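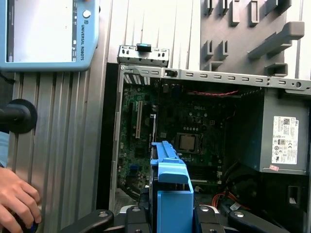

Selon Pavithra Chettiar, un état des lieux d'entrée qui tient sur une seule page coûte toujours plus cher qu'il n'a fait gagner de temps. Elle me l'a écrit en juillet, en réponse à ma précédente lettre, et elle ajoutait que je devrais consacrer un numéro entier à cette question au lieu de parler encore des loyers du centre de Sistcombe. Je suis son conseil.

Les appartements meublés : avant, pendant et après l'état des lieux
Lettre aux propriétaires, 18 octobre 2023

Beaucoup d'entre vous louent en meublé un appartement dans lequel ils ont vécu. C'est mon cas également. J'ai habité deux ans le deuxième étage de la résidence Ursu avant de le mettre en location, et j'ai rédigé moi-même le premier inventaire, le soir, à la table de la cuisine, avec la conviction que je connaissais chaque objet par cœur. À la sortie du premier locataire, nous avons passé un après-midi entier à discuter d'une table basse. Était-elle rayée à l'entrée ? Mon document disait « table basse, bon état ». Le locataire disait qu'elle avait déjà une marque. Je me souvenais vaguement d'une marque, en effet, mais je ne savais plus si elle était si longue. J'ai rendu le dépôt, 900 livres, dans sa totalité, et j'ai gardé la table.

Les mots qui ne servent à rien

« Bon état » est une expression que je n'emploie plus. « État d'usage » non plus, sauf quand elle est suivie d'une phrase. Un parquet en état d'usage peut être un parquet un peu terne comme un parquet où l'on s'enfonce des échardes dans le pied. J'écris maintenant : « parquet terne devant la fenêtre, deux lames tachées contre le radiateur, reste sans marque ». Cela prend plus de place et plus de temps, et la personne qui lit ce document deux ans plus tard comprend de quoi on parle.

Je conseille aussi de nommer les murs. Dans une chambre, « mur de gauche » change de côté selon que l'on entre ou que l'on sort. « Mur de la porte », « mur de la fenêtre », « mur du lit » sont des appellations qui restent vraies, à condition bien sûr que le lit ne soit pas déplacé. Un propriétaire de la rue du marché m'a signalé que chez lui il l'avait été, et que l'agence avait cherché longtemps une fissure sur le mauvais mur.

L'inventaire du mobilier est un autre document

On les confond souvent. L'état des lieux concerne le logement : murs, sols, portes, robinets, prises. L'inventaire concerne ce qui est posé dedans. Pour un meublé il faut les deux, datés du même jour et signés ensemble, page par page. L'agence Tiren, qui gère mon appartement depuis l'été, fournit un modèle où les deux se suivent sous une seule couverture. Le mien fait maintenant 19 pages, ce qui m'a paru ridicule la première fois que je l'ai imprimé. Le nouveau locataire l'a lu en entier, un crayon à la main, et il a trouvé trois erreurs, dont une poêle qui n'existait pas.

Pour la vaisselle, je fais une ligne par sorte d'objet, avec le nombre et l'état des pièces abîmées. Je ne fais pas une ligne par fourchette. Pour la literie, au contraire, chaque matelas a sa ligne, avec son année d'achat, et je photographie les deux faces. Le matelas est dans mon expérience l'objet qui provoque les discussions les plus désagréables et il mérite ce soin.

Les appareils électriques doivent être mis en marche devant le locataire. Le four, la plaque, la hotte, la machine à laver sur un programme court si l'on en a le temps. On note ensuite « essayé ce jour en présence du locataire ». Si un appareil n'a pas été essayé, on l'écrit aussi. J'ai longtemps évité d'écrire cette phrase parce qu'elle me semblait donner une mauvaise impression, et j'avais tort.

Les photographies

Une lectrice me demandait combien il en faut. Je ne peux pas donner de nombre. Une vue générale par mur, puis une vue proche de chaque défaut mentionné dans le texte, et un renvoi clair de l'un à l'autre. Une photographie sans renvoi est presque inutile deux ans plus tard : on voit une tache et on ignore où elle se trouvait.

Je numérote les photographies par pièce (C1, C2 pour la cuisine, S1 pour le salon) et je porte le numéro dans la marge du document. Tiren travaille avec le logiciel Clustance, dans lequel on dépose les images directement sous chaque ligne. C'est commode lorsqu'on est sur place avec une tablette. Il faut seulement penser à demander l'exportation complète à la fin, avec les images en taille normale. La première exportation que j'ai reçue contenait des vignettes si petites que l'on ne distinguait pas un évier d'une baignoire. L'agence l'a refaite le lendemain sans difficulté.

Faites envoyer le fichier au locataire le jour même, par un moyen qui laisse une trace.

Le jour de la remise des clés

Prévoyez du temps. Pour un deux-pièces meublé, je compte maintenant une matinée, et je demande au locataire de ne pas faire venir son camion avant midi. Un état des lieux fait pendant que des amis montent des cartons ne vaut pas grand-chose : les murs sont cachés, tout le monde est pressé, et on signe sur un genou dans l'escalier.

Choisissez aussi la lumière du jour si cela est possible. En cette saison cela devient plus difficile, je le reconnais, surtout pour les locataires qui travaillent. Avec une lampe seulement, les défauts de peinture disparaissent ou au contraire paraissent énormes selon l'angle. J'ai une lampe portative assez forte que je prête volontiers aux autres propriétaires de la résidence.

Les compteurs se relèvent ensemble. Les clés se comptent ensemble aussi, et l'on écrit à quoi chacune sert. Dans la résidence Ursu il y a la porte de la rue, l'appartement, la boîte aux lettres, la cave et le local à vélos, et la clé de la cave ressemble beaucoup à celle des vélos. Je mets désormais une étiquette.

Les jours qui suivent

Certains défauts ne se voient pas pendant une visite. Une douche qui se vide mal, un volet qui se coince quand il pleut, un radiateur froid en octobre que personne n'avait de raison d'ouvrir au printemps. Je propose par écrit au locataire un délai pour compléter le document, et j'ajoute ses remarques en annexe avec la date de réception. Pour le chauffage, le délai court à partir du premier jour où il fonctionne. Vérifiez ce que votre contrat prévoit déjà à ce sujet, les modèles sont différents et certains sont plus courts que le mien.

Quelques propriétaires craignent qu'un locataire profite de ce délai pour signaler tout et n'importe quoi. Cela m'est arrivé une fois, avec une liste assez longue où figurait la couleur des rideaux. J'ai répondu ligne par ligne, poliment, et la relation a été très bonne ensuite.

À la sortie

On reprend le même document, dans le même ordre, pièce après pièce. Il est préférable que la même personne le fasse, mais avec une agence ce n'est pas toujours garanti, et c'est là que la précision de l'entrée devient importante. La personne envoyée par Tiren en juillet n'avait jamais vu mon appartement. Elle a retrouvé chaque défaut ancien sans me téléphoner.

Pour les retenues, il faut distinguer la dégradation et l'usure. Un canapé de dix ans n'a plus la valeur d'un canapé neuf et je ne peux pas demander au locataire de m'en offrir un autre. J'avais chez moi un devis de presque 1000 livres pour remplacer un plan de travail brûlé près de la plaque. Comme il avait déjà de l'âge, nous nous sommes entendus sur une part de la somme, par écrit, avec le devis joint et un calcul que le locataire a pu refaire lui-même. Gardez les factures d'achat dans la même pochette que l'inventaire, sinon vous ne pourrez pas montrer l'âge des choses.

Pavithra Chettiar m'a envoyé depuis une deuxième remarque, que je transmets : elle refait l'inventaire à chaque changement de locataire en partant d'une feuille vide, sans copier l'ancien. Pour ma part je copie l'ancien et je corrige, et la poêle imaginaire vient probablement de là. Je vais essayer sa méthode pour la prochaine location.

Le modèle d'inventaire que j'utilise peut être demandé en répondant à cette lettre. Il est en français et en anglais, sur deux colonnes. La traduction anglaise de certains ustensiles reste à relire, et j'accepte les corrections avec plaisir. Dans le prochain numéro : les charges de la résidence Ursu et la manière de les lire.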